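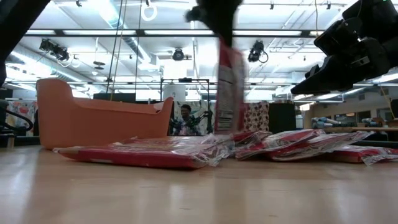 The open day at Sarkik's site in Wornton was on 30th July, and the tours ran in groups of 30. Ours started in the collection hall, where packing work is recorded so that a learning system can copy it later.

The job that week was red packages and an orange tray. An operator guides the arms through the task, and each run is saved as one example. Then the packages are spread out again for the next run. Our guide said the layout should be a bit different every time, or the system only learns the one layout.

The count on the board by the door was 1,214 in June. By our visit it was 1,421. Not all of them get used. Runs with a dropped pack are kept in a separate folder and labeled, and a second person checks the labels.

We got 3 tries each at the controls in the side room. It is slower than it looks. My first grip closed too early and I pushed the pack along the table.

After that we saw the Tandow line, which was stopped for cleaning, and had coffee. Parking is behind the Sabatier building. Bring a sweater, the hall is cold.

Comments (3)

packrat_dl: Did they say how long one run takes?

Reply from author: Under a minute for a good one. Mine took longer.

Wornton resident: Went in the afternoon group and we did not get to try the controls. Ask when you book.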